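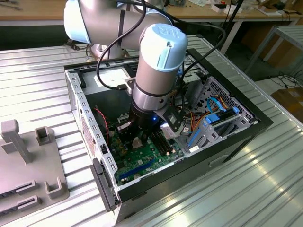 We finally did the loft this month, and I am thrilled with it! Years of cold bedrooms and a boiler that never seemed to rest, and what we had up there was one thin, flattened layer between the joists. I'd always pictured a roof as a lid and left it at that. Think of a desktop computer case lying open on its side, all bare grey steel within: that was our loft hatch, more or less, a plain sheet with nothing behind it. So the hatch got a thick insulated board and a foam strip round the edge, and the joists got a second layer laid crossways over the first. It took eight rolls from Sedinstead and most of an afternoon on my knees.

The difference on the landing is lovely. I used to feel a draught on my neck at 8 in the evening, every evening, and it's gone. I kept the eaves clear so the air can still move, and I've left the water tank alone underneath (lagged round the sides and top only).

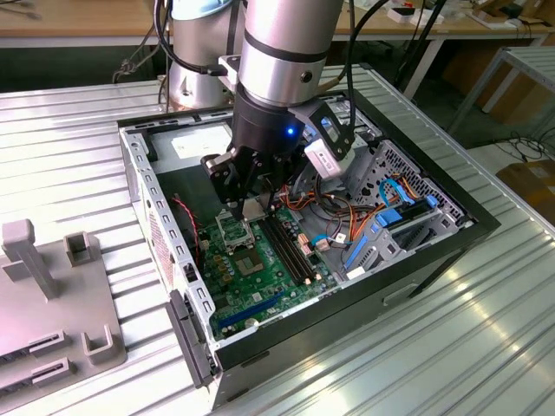 Lamduan Chantharasri wrote to say that I should look at the pipes next, as the loft will be colder now that less heat is getting up there. Good point, and I've ordered roughly 12 metres of foam sleeve. Then it's the bay window, which I can't wait to start on!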